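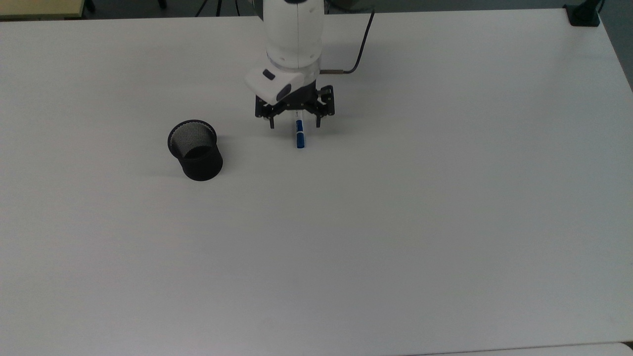
Markers and Pen Cups: Frequently Asked Questions

These are the questions we get most often at the Lirkard office supply desk about whiteboard markers, mesh pen cups and keeping white tabletops clean. If you are ordering for a shared workspace, please also read the section on bulk orders further down.

Should whiteboard markers be stored flat or standing up?

Flat is best for a marker that will sit for weeks. The ink stays even along the barrel and both ends of the felt stay damp. For markers in daily use, a cup is fine. Most people won't keep markers flat in a drawer anyway, and a marker that can be found is worth more than one stored perfectly.

If I use a cup, which end goes down?

Cap down. With the cap up, ink drains away from the tip and the first few strokes come out pale. Check that the cap is fully pushed on before you put it in. You should feel it click.

My marker has gone faint. Is it empty?

Not always. Lay it flat overnight with the cap on and try again. If it has been standing cap up, this often brings it back. If it is still faint the next day, throw it out. Please don't put it back in the cup – someone else will pick it up and do the same.

Can I add water or alcohol to a dry marker?

We don't recommend it. Water will not mix properly with the ink, and alcohol thins it so that it runs on the board.

Why do you suggest a mesh cup?

Mesh is light, does not hold dust at the bottom the way a solid cup does, and you can see from the side whether anything is in it. Black hides ink marks better than white or silver. The drawback is that a small mesh cup can tip if you load it with long pens on one side. Keep scissors and rulers somewhere else.

How many markers fit in the small cup?

It depends on the barrel. The Jurklow small cup is meant for a handful of standard whiteboard markers with room to get your fingers in. If you have to pull two out to reach one, get a second cup or move up to the medium size.
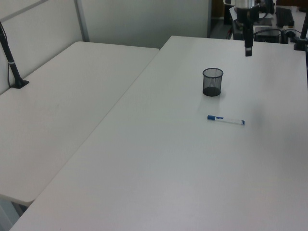
Where on the table should the cup go?

Toward the middle of a shared table, so that people on each side can reach it. On a single desk, put it on the side of your writing hand and back from the edge. If two tables are pushed together, keep loose markers away from the join. They roll, and a narrow gap is enough to lose one.

How do I stop markers from rolling?

Put them back in the cup. If you need to set one down for a moment, lay it so that it points toward you instead of sideways. Some markers have a ridge or clip on the cap that helps. Many round ones do not.

I got marker ink on a white tabletop. What now?

Whiteboard ink usually comes off a smooth, sealed surface with a dry cloth if you get to it the same day. For older marks, use a cloth dampened with whiteboard cleaner, then wipe again with plain water. Matte tops take a little longer than glossy ones. Try any cleaner on a corner first.

What about permanent marker?

Go over the mark with a whiteboard marker while the board or tabletop is clean and dry, then wipe right away. It may take a few passes. Do not use a scouring pad on a matte top – it leaves a shiny patch that will not come out.

How do I clean a mesh cup?

Tap it upside down over a trash can, then rinse it in warm water with a drop of dish soap. An old toothbrush gets dried ink out of the mesh. Dry it completely before you put it back, or the base can leave a ring on the table.

Which colors do you carry?

Black, blue, red and green in the standard Liew marker. Blue and black are sold singly and in boxes. Red and green are sold in boxes only. The cap is always the color of the ink.

Do you sell in bulk?

Yes. The Liew marker comes in cartons of 400, and mixed colors are allowed within a carton as long as each color is a full box. Orders over 3000 markers ship from the Dralton warehouse and take 3 extra working days. Use item code 724 for the mesh cup when you fill out the form.

Can I return an opened box?

Unopened boxes only. If a marker is dry when you first open the box, tell us and we will replace it. Keep the box, as we need the batch code on the end flap.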